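Community Help > Shared Spaces > Kitchens and Snack Shelves

Honor-system snack shelf keeps coming up short. Raise prices, change how people pay, or stop?

Asked by Mireille Twal
2024-07-01

I look after the snack shelf on our floor. Cans of soda, chips, a few other things, and a cash tin with a slot in the lid. People take what they want and put the money in. I buy the stock myself at a warehouse store and pay myself back out of the tin.

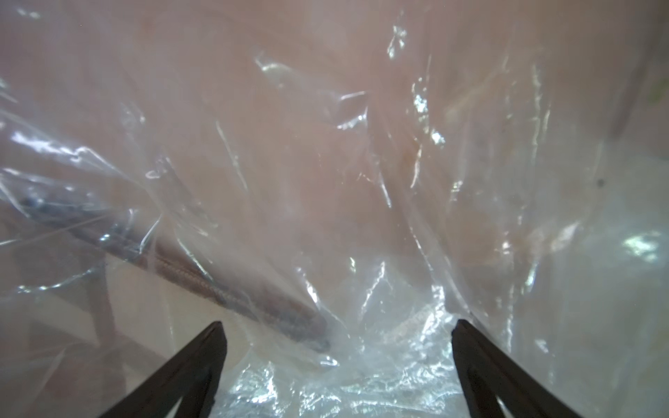
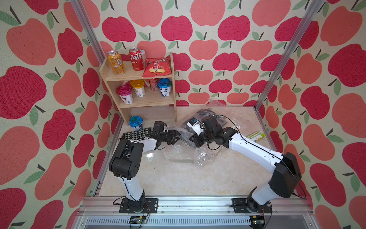
Shared Spaces Team, Nurkard Building Community Help

It worked fine until February. Then the tin started to come up short. The last time I emptied it I had 78 percent of what should have been in there, based on what was gone from the shelf. I'm not getting rich off this. I add a little to each item to cover gas and the odd thing that goes out of date, so 78 percent means I'm paying for other people's snacks.

Some background that might matter:

Everything used to be one price. When soda went up I changed to two prices, one for drinks and one for food, and the sign got longer.

A second company, Jetamura, moved onto our floor over the winter. I have no reason to think it's them. It's just more people, and I don't know most of their names.

A lot of people have told me they don't carry cash. Some say they'll pay later, and I think some of them do.

There is no lock on the room and I don't want one. I also don't want a security camera pointed at the chips.

My questions. Is 78 percent bad for this kind of thing, or is it normal? Should I raise prices so the people who pay cover the ones who don't? That seems unfair to me, but a coworker says every store does it. Is there a way to take payment by phone that doesn't cost more in fees than I make? And if I stop, what's the polite way to do it?

Thanks in advance.

3 answers

Answer from Tihomir Kadrić
Marked as most helpful

I ran one of these for six years in a building with shared floors, so I'll take your questions in order.

78 percent is low but not unusual for a cash tin. In my experience a tin does well when everyone knows the person who fills it. Once people stop knowing who that is, the shelf starts to look like something the building provides. I had people tell me they thought the snacks were free. They weren't lying, they just hadn't read the sign.

So I would start with the sign. Put your first name on it and say in one line that you buy everything with your own money. Mine said "I buy this stock out of my own pocket. Please pay before you take it." It made more difference than anything else I tried, and it cost nothing. Keep it at eye level, next to the items. If the tin is somewhere else in the room, move the tin too. People forget in the few steps between the two.

Next, the prices. Go back to one price for everything, and make it a round amount. If soda costs you more than chips, set the price so soda breaks even and chips make a little. Two prices are not hard to understand, but they give people something to work out while they're holding a can and late for a meeting. They'll put in whatever coins they have and tell themselves it's close enough. A lot of small underpayments add up to the same thing as a few people taking without paying, and you can't tell the two apart from the tin.

Drop anything that won't fit under the one price. I used to stock a nice brand of trail mix and it lost money every month.

On raising prices to cover the loss, I'd say a small amount is fine and a large amount makes it worse. When I went up by 20 cents nobody mentioned it. When I went up again a few months later I got comments, and the tin got lighter. I think people decide what's fair on their own and pay that.

On phone payment, yes, do it, but keep the tin. A printed code taped to the shelf that opens a person-to-person payment is enough. Read the terms of whatever app you use, because some don't want personal accounts used for selling, and a business account usually takes a cut per payment. On a single can of soda a fixed fee can eat the whole markup. The way around that is to let people prepay. I kept a sheet on a clipboard – name, amount paid in, and a row of boxes to cross off. Regulars would put in a 20 and not think about it for weeks. Most of my money came in that way by the end, and prepaid people don't forget, since they've already paid.

The "I'll pay later" people should go on the same sheet. Give them a place to write it down. Most people are glad to, and it saves you from having to remember.

Last thing, buy less at a time. If the shelf is always full, one missing item doesn't look like anything. I had better luck with a small amount out and the rest in a locked drawer. It also keeps you from having 200 dollars of your own money sitting in an open room, which was about where I was before I changed it.

Give it two months with the new sign and one price. If it's still under 90 percent after that, I'd stop.

Comment from Mireille Twal
This is very useful, thank you. The tin is by the sink and the shelf is on the other side of the room, so I'll move that today. I hadn't thought about the underpayments. There are a lot of odd coins in there.

Comment from Tihomir Kadrić
By the sink would do it. Mine was on the fridge for a year.

Answer from ilix_floor3

Get a vending machine. We had the same problem at Ilix and the company that put ours in does the stocking and everything. You don't pay for the machine, they keep the sales. Prices are higher but it's not your problem anymore.

Comment from Mireille Twal
I asked the building about that last year and they said there isn't a free outlet on that wall. I may ask again.

Answer from a member at Jibrin

I agree with most of the long answer but not with the locked drawer. At our office the stock that was out of sight went stale. Whoever filled the shelf would buy a new batch before the old one was used up. If you do keep some back, write the purchase date on the package with a marker and put the oldest out first. Soda lasts a long time. Chips don't, and people won't pay full price for a bag that's past its date. I wouldn't either.

Two other things I'd add.

Talk to the new company. You said you don't know most of their names. Go over and introduce yourself, or send one short email to their office manager saying there's a snack shelf, it's paid for by one person, and they're welcome to use it. Don't mention the missing money. If you do, they will hear it as an accusation no matter how you put it. We did this when another firm moved in beside us and got two people who offered to share the shopping.

About stopping. Pick a date and put it on the sign a couple of weeks ahead. Say the shelf will end on that date, that you'll sell what's left, and that anyone who prepaid will get the balance back. You don't have to give a reason. When people asked me I said it had become too much work, and that was true. Somebody else may offer to take it over. If they do, give them the sheet and the tin and don't try to run it from behind them.

One practical note if you do hand it over. Empty the tin first, settle what you're owed, and let the new person start from zero with their own stock. We skipped that step and spent a good part of the next month working out whose soda was whose.

Comment from Tihomir Kadrić
Fair point on the dates. I should have said the drawer was only for cans. Chips I bought as they ran out.

Comment from Mireille Twal
I've written to Jetamura's office manager. New sign goes up tomorrow with one price. I'll come back and post what the tin says after the two months.

Related questions
Who pays for coffee when only half the floor drinks it?
How long can labeled food stay in the shared fridge?
Keeping ants out of an upstairs kitchen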